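Setting Up the Zeso Hand Kit: First Grips

Posted September 21, 2020 by Saoirse Geraghty

OK, so you've got the Zeso hand bolted on, the arm powers up, and you'd like it to pick something up without flinging it across the room. This is the part I had the most fun with (and swore at the most). I bought my kit from Lenihan in February and I've set up two more since, one of them for my friend Cormac Mulligan's shop over in Urnville.

Before you start, load the Cinis software and run the homing routine. Let it finish! If you stop it halfway the thumb forgets where it lives and you get to do it all over again.

Now pick your first object. Go for something big with an edge the fingers can hook over. Bring the hand in from above, fingers pointing down, and stop short of touching. Then drop the speed slider to 60 and creep in from there. 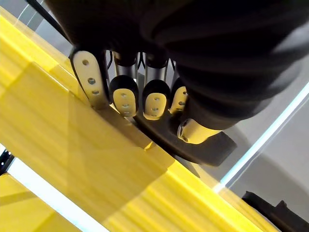 Fingertips lined up over the ledge on the yellow plastic, thumb off to the side.

Check the pads while you're there. Wipe them with a dry cloth, then close the hand one finger at a time from the Manual tab. I set the grip force to 100 for this and leave it alone. The slider goes up to 200, and I've never needed that for plastic.

If one finger lags behind the others, go to Tune, choose that finger, and nudge the offset up a click or two. Save after every finger. I lost a whole evening's worth of offsets by not saving – the software doesn't ask.

Next comes wrist angle. Tip the hand over to one side and try the same approach again, nice and slow. Watch any fabric cover near the knuckles, and smooth out the folds before you close the fingers.

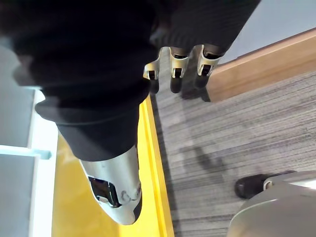
Three silver fingers with black tips, hanging past the side of the yellow surface.

Once you like a pose, hit Store and give it a name you'll recognize later. Mine are called things like "edge2 better" and I regret it.

Would I buy the kit again? Yep. The manual is thin and the cable clips are too tight, but the grip tuning is really good for the money. Next up is saving a full pick-and-place run, so keep your stored poses handy.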